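Gill Open Day: Progress Report
Mar 9, 2025
Prepared by Chantal McIntyre for Wayne Penner

Hi Wayne,

You asked for something you could forward without editing, and I'm afraid you're getting the usual me instead. The figures are in here, the good and the less good, and I've put the asks at the end where you always look first anyway.

Where we are

As you know, your grant pays for two things at Gill: the home-task work with the hand-held grippers, and three public visits a year so that people can come and see what the money does. The open day was the first of the three. We had planned it for January and moved it when the heating in the front room gave out, and I'm glad we did, as the extra weeks went into making the bathroom station look like a place somebody might wash their hands.

We had 27 visitors on the list. They came in groups, mostly from the care homes that signed up last fall, plus a few families and two people from Nakitz who wanted to see our setup before deciding on theirs. Everybody got a short talk from Gaurav Rana, then a tour, then a turn with the grippers if they wanted one. Almost everybody wanted one!

What people saw

Gaurav kept the talk to 7 minutes, which for Gaurav is a personal record. He explained that a person holds the gripper and does an ordinary chore with it, the camera on top records the chore from the gripper's side, and those recordings are what the robot arm learns from later. He skipped the math completely. I had worried that people would be let down to find a person doing the chore where they expected a robot, and one gentleman did say so, quite loudly, in the first group. After that Gaurav started the talk with the arm (we ran the Curkine arm at the back, doing its cup routine) and then worked backward to the hand-held tools. It went much better in that order and we'll keep it.

The Curkine arm behaved for the first two groups. In the third it dropped a cup and then went on very politely putting nothing on the shelf. People loved that, of course, and it got us into the best conversation of the day, about how the arm knows whether it is holding anything. Kanokwan Rungrueang took that one and drew on the whiteboard until I had to move the group along. She has since written up the question properly and wants to use it as the opening of the next visit.

The kitchen station was the steady one. Visitors put plates in a rack and wiped a counter, and the only complaint was that the wipes kept running out. The bathroom station was where they lingered. I think it's because the chores there are so small and so familiar. You pick up a toothbrush every day of your life without a thought, and then you try it through a pair of plastic fingers and it rolls away from you. Solange Melnyk, who ran that station all day and lost her voice doing it, asked each group to guess which item would be hardest. They nearly all said the soap. It was the toothbrush, by a mile, at least for beginners.

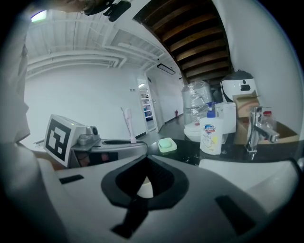 Solange also let people work in pairs, one with each gripper, and that was her own idea on the spot. It slowed things down but it got the shy ones to join in, and a couple of the care home staff ended up talking to each other about residents with weak grip, and what they can and can't manage at a sink. I wrote down as much as I could. One of them said the pump bottle matters far more than we think, as it's often the first thing a person stops being able to use with one hand. We hadn't ranked it that high. We have now.

Recordings

The target for this period was 1000 usable recordings and we reached it shortly before the open day, with the bathroom chores making up the smaller share. Nothing the visitors did counts toward that number. Their turns were for fun and we didn't keep them, and we said so on the sign-in sheet. A few people asked whether they could come back and do it for real, so Solange has started a list.

The labeling is behind. We use Jikudness to tag the clips, and after the last update it stopped reading our older folders, so Gaurav has been converting them by hand in the evenings. He says another couple of weeks. I'd plan on a bit more than that – he said the same thing at the last check-in.

What didn't go well

Parking, mainly. We also had too many people in the bathroom area at once during the middle of the day, and those at the back couldn't see the counter at all. Next time we'll split the groups and send half to the kitchen first. And the talk needs a microphone. Two visitors with hearing aids told me kindly that they had enjoyed the pointing.

I should also have had something to hand people on the way out. Several asked for a page they could take to their managers and I had nothing but my email address on scraps of paper.

What we'd like from you

First, a yes or no on moving the second visit to early evening. The care home staff told us plainly that daytime is hard for them, and it would mean paying our people for the extra hours. I can send the cost separately.

Second, permission to shift what's left in the travel line over to supplies. We need a spare set of gripper fingers, since one pair is getting worn at the tips, and a small speaker and microphone for the talks. Neither is a big purchase.

Third, would you come yourself next time? Kanokwan says anyone who signs off on the budget should have to pick up the toothbrush at least once, and I promised I'd pass that along.

The next written report comes at the end of the quarter, with the labeling numbers in it. Call me before then if your board wants anything sooner.

Chantal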